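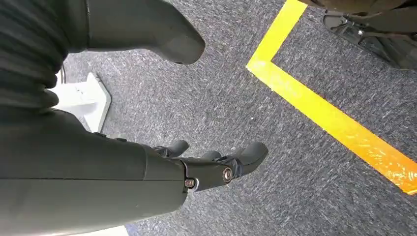

Convocatoria: conductores y conductoras para un estudio sobre seguridad vial en carretera

Jeveo busca personas que conduzcan a diario por vías interurbanas para participar en un estudio sobre fatiga y distancia de seguridad. Los resultados servirán para preparar el material de los cursos de reciclaje que Trorier imparte a conductores profesionales.

Requisitos

Permiso B o superior con al menos 3 años de antigüedad.
Recorrer más de 500 kilómetros a la semana.
Vehículo propio o de empresa, con seguro e ITV en vigor.
No haber participado antes en estudios de Jeveo.

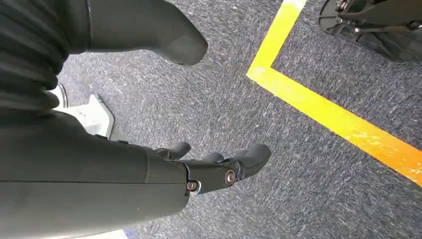 En qué consiste

El estudio dura 8 semanas y empieza en diciembre. Cada participante rellena un cuestionario breve al terminar la jornada y acude a dos entrevistas, una al principio y otra al final. Las entrevistas se hacen por la tarde, a partir de las 17:00, y las dirige Jitendra Upadhyay.

Los datos se guardan sin nombre ni matrícula y no se comunican a aseguradoras ni a empleadores.
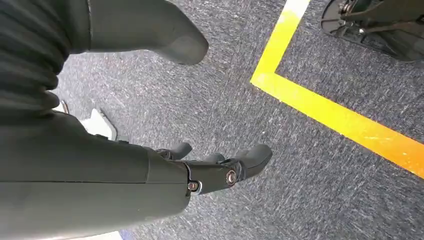 Quien complete las 8 semanas recibirá 500 euros. En caso de abandono se paga la parte proporcional, siempre que se haya hecho la primera entrevista. El combustible y los peajes no se reembolsan.

Cómo apuntarse

Envíe la solicitud con el formulario de esta página e indique su ruta habitual y el tipo de vehículo. Gangadharan Annamalai, responsable de la selección, contestará por correo electrónico. Las plazas se asignan por orden de llegada entre quienes cumplan los requisitos.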